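Pretton Home Linens
Towels / Bath / The Odholm

THE ODHOLM BATH TOWEL
Orange. Also available in other colors, though the orange is the one people write to us about.

In stock. Ships from Balano. Page last revised Mon 10 August.

The Odholm is a bath towel. It dries you off, it hangs on a hook, and between those two jobs it spends most of its life folded on a shelf, which is where a lot of towels let their owners down. We got tired of towels that come out of the dryer with one edge longer than the other and have to be argued into a rectangle. So we fixed the hem, left the rest mostly alone, and raised the price a little. You may as well hear that from us.

Cotton terry, both sides. The loops are medium length. Longer loops feel wonderful in the store and then catch on every ring, zipper and cat in the house. Shorter ones dry you fine but feel like being patted down with a place mat. Medium is dull to talk about and pleasant to use.

Folding

The Odholm folds in half the long way, in half again, and then in thirds. If you learned a different way from your mother, use that one; we are a towel company and do not wish to come between you. Work on a flat surface at waist height. Beds are too low and too soft, and you will end up folding the bedspread into it.

Start with the towel spread out and pull the corners square before the first fold. Smooth from the middle toward the ends. On the last fold, pinch the top layer and draw it over so the loose end tucks underneath. The first one will look like a sandwich somebody sat on. By the fourth you'll have the hang of it.

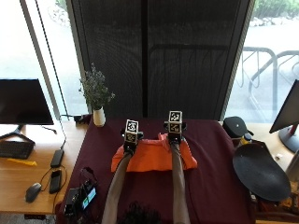
Orange cloth on a maroon tablecloth. 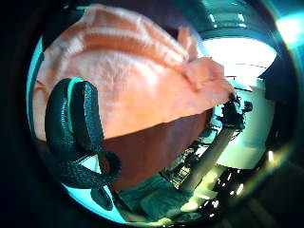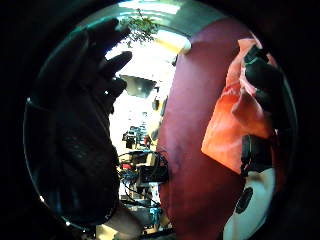
A folded Odholm stacks best with the rounded edge facing out. The shelf looks tidier that way, and you can pull one out without bringing down the other five. Don't press the stack flat. Terry needs some air in it, and a towel that has spent the winter under a pile of blankets will need a tumble before it feels like itself again.

If you have a narrow linen closet, skip the thirds and roll it. Rolled towels take up more room per towel but fit in odd gaps, next to the water heater for instance, and they make the closet look like a hotel where you still have to clean the bathroom yourself.

Washing

Wash it before you use it. New terry has a finish on it that makes it feel nice and absorb nothing. Two washes will take care of that.

Warm water, with other towels of a similar color. The orange will share itself generously with a white load the first couple of times, and we have the letters to prove it. Go easy on the detergent. Leave out the fabric softener altogether; it coats the loops and then the water just rolls around on them looking for the floor. Tumble on medium and take it out while it's a touch damp if you're particular about your folding. Shake it once, hard, by the short end.

If a loop pulls, snip it level with scissors. Do not tug it to see what happens. We know what happens.

Details

Item: Odholm bath towel, orange
Length: 56 inches
Weave: terry on both faces, cotton
Hem: double stitched, hanging loop on one short end
Sold: single, or in a pack of 2
Care: machine wash warm, tumble dry medium, no bleach, no softener
Warranty: 11 months on stitching. It used to be a year, until the lawyer and the calendar had a disagreement.

Goes with

The Workneh hand towel is the same terry in a smaller size and folds in half, then in half again, and you're done. Most people buy the pair. The Workneh bath mat is thicker and doesn't fold well at all, so please hang it over the side of the tub and let it be.

Questions we get

Will the color match the orange I bought in April? Close, but dye lots wander. Put the new one on the bottom of the stack.

Does it shed? Yes, for the first few washes. Clean the lint trap and try not to wear black straight out of the shower.

Can I get it monogrammed? Up to three letters, on the hem only. Allow extra time. Monogrammed towels can't be returned unless we spelled you wrong.

Do you sell to gyms and guesthouses? We do. Orders of 125 or more go through the Balano office and come folded our way, in plain cartons, with the hanging loops all at the same end.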